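Home | Jobs | Opinion | Advice | Post a Listing | Sign In

Stop asking applicants to work for free

By Octavio Arango

I applied for 17 front end jobs last spring. Nine of them sent me a take-home assignment before anyone had spoken to me. One was a full checkout page with tests and a written explanation of my choices. The email said it should take two hours. It took me most of a weekend.

I don't object to being tested. A company that hires developers needs to know whether they can build things, and a portfolio only shows so much. My objection is to the order. A take-home costs the employer one email and costs the applicant a weekend, so employers send them to everyone.

At Dineck, where I later worked on the other side of the table, we had 132 applicants for one opening. The plan was to send all of them the same exercise. Two of us had time to review maybe ten. Heriberto Bermúdez, my manager then, asked who would read the rest, and we dropped the plan that Monday. We did short phone calls first, then paid four finalists for an afternoon of work on a small bug. The person we hired is still there.

Paying people changes how the company behaves. Once an assignment shows up as an expense, somebody trims it. Ours went from six pages of instructions to one. The finalists also asked better questions, I think because they felt free to.

Small firms tell me they can't afford this. If you can't pay four people for an afternoon, you can sit with them for an hour and look at code they already wrote – it costs you the hour too, and that seems fair to me.

Put the whole process in the listing. Say how many steps there are, how long each one takes and whether it's paid. I would skip a lot of listings if I knew, and the employer would have fewer files to ignore.

Comments (3)

marla_t: Did a take-home for a place in August and never got a reply of any kind.

JoeB: Paid tests are nice but taxes on them are a pain for small shops.

rk: I'd still pick a take-home over a whiteboard.

We use cookies to remember your settings. Accept | Manage
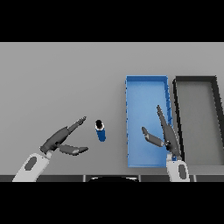
Robot arm with its gripper open over a light gray tabletop. Computer rendering.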